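Session 3: Sauces, Bottles and the Store Cupboard
Trillden evening course, Cooking From the Cupboard
Notes updated 10 Mar 2022

Right, these are the notes for the sauce session, typed up a bit more fully than what I scribbled on the board. If you missed it you should be able to catch up from this, though you won't have had the tasting, sorry!

Before next time, please have a rummage through your own cupboard and bring one bottle you bought with good intentions and then forgot. Mine was a vinegar from October that I'd opened once.

Reading a bottle before you open it

Most of us shop for dark sauces by colour and shape, and that's how you end up with two of the same thing at the back of the shelf. Dark soy, light soy, black vinegar and oyster sauce can all look nearly black through the glass. Kenneth Ritchie, who taught this course before me, used to line them up with the labels turned to the wall and ask people to pick out the soy. I never once got it right (and I'd been cooking with the stuff for years).

So, the label. Start with the big characters on the front, even if you don't read Chinese. You can learn to recognise a handful as shapes, the same way you'd know a road sign. 金 is gold and 标 is a mark or label, so 金标 together is "gold label", and you'll meet it as a grade or range name. It doesn't tell you what's in the bottle, so carry on to the small print and find the ingredients list. If salt comes very near the top, season late.

Shape is a poor guide too. Some bottles are straight up and down, some have a proper round belly, and makers change them whenever they fancy.

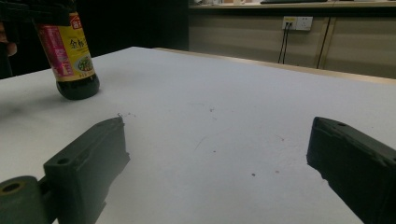
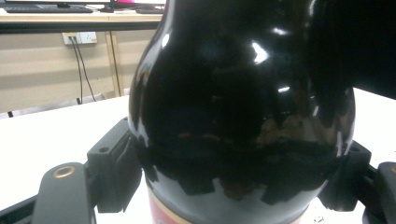

Dark glass with a yellow label first, then a glossy black bottle with a good round belly.

Handling and pouring

Fat, shiny bottles are slippery, especially once you've got a bit of oil on your fingers. Hold them round the widest part, low down, and keep your other hand ready at the base if the bottle's full. Don't pick anything up by the cap. I know we all do it.

Pour into a spoon or a small jug first, never straight over the pan. Steam gets up the neck, your hand wobbles, and you've got four times what you wanted. For the noodle dish we used 400 g of cooked noodles and 2 tablespoons of sauce, and you can always add more at the table.

Wipe the neck before the lid goes back on – a damp cloth is fine – and give the base a wipe while you're there. Sticky rings on a shelf are a pain to shift.

Where to keep them

Check the label first. As a general habit I keep opened soy in the fridge, oyster sauce definitely in the fridge, and vinegar in a cool cupboard. Write the date you opened it on a bit of masking tape and stick it on the back.

To try at home

Dipping sauce: 100 ml light soy, a good splash of rice vinegar, a little sugar, ginger cut as fine as you can manage. Taste it, leave it, taste it again.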